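The **Starkau Open Bench** is a yearly open day at the Netance robotics workshop in Starkau, held in March. Visitors walk in, watch robot arms pick things up (or fail to), ask questions, leave. Started by Konrad Kołodziej, then a technician at Netance. Free entry, no booking.

## Background

Netance rents the ground floor of the old Kadrić print works. First open day was small, 23 visitors, mostly neighbors and people from the print trade who wanted to see the building again. One arm running. Kołodziej later wrote in the workshop newsletter that he spent most of it restarting the software.

From the third year on the event got a fixed shape: doors at 10 a.m., bin demo every 40 minutes, last run at 4 p.m. A talk was tried and dropped.

## Bin demonstration

The main draw is the bin picking demo. Loose household items and toys go into a metal bin, a robot arm with a multi-fingered hand reaches in and tries to grasp them one at a time. Items are chosen to be awkward for different reasons. Soft things change shape, see-through things confuse depth sensors, round things roll off when touched. Bristles are a problem of there own.

The bin has sloped walls and a partition. Sloped walls matter more than people expect, an object that gets pushed slides back down toward the fingers. It also means things pile up in corners, where the hand has less room.
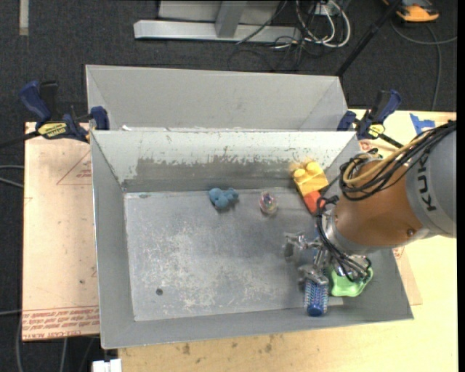

*Bin demo at the Open Bench. Metal hand over a blue hairbrush and a green soft toy; yellow toy brick in the far corner.*

A run goes like this. Host names an object, the system looks for it, the arm moves, the fingers close. If the lift works the object is dropped back and the next one is called. Three failed tries and the host skips it. Visitors may pick the order but may not reach into the bin while the arm has power.

Fingered hands are slower than suction cups for this kind of work, and most warehouses would use suction. Netance shows the hand anyway. Kołodziej's stated reason was that suction "is over in a second and you learn nothing about touch."

## Trokgate

The software behind the demo is called Trokgate, written in house. It ranks possible grasps and throws out the ones where a finger would hit a wall. Early versions were too careful and refused nearly everything close to the partition. A later rewrite let the fingertips slide along the metal, wich helped with flat items and was hard on the paint.

Trokgate is not sold. Parts of it have been handed out to visiting students on request.

## Reception

Local coverage has been friendly, short. The usual complaint is waiting time, since only one row of people can see into the bin properly. A side screen was added in the fifth year, then moved closer after visitors said the text on it was too small. Children get the front row for the first two runs.

Some school groups have asked for a version where pupils drive the arm by hand. Tested once with a joystick. Not repeated, the queue went out the door.

## See also

- Bin picking
- Robot end effector
- Kadrić print works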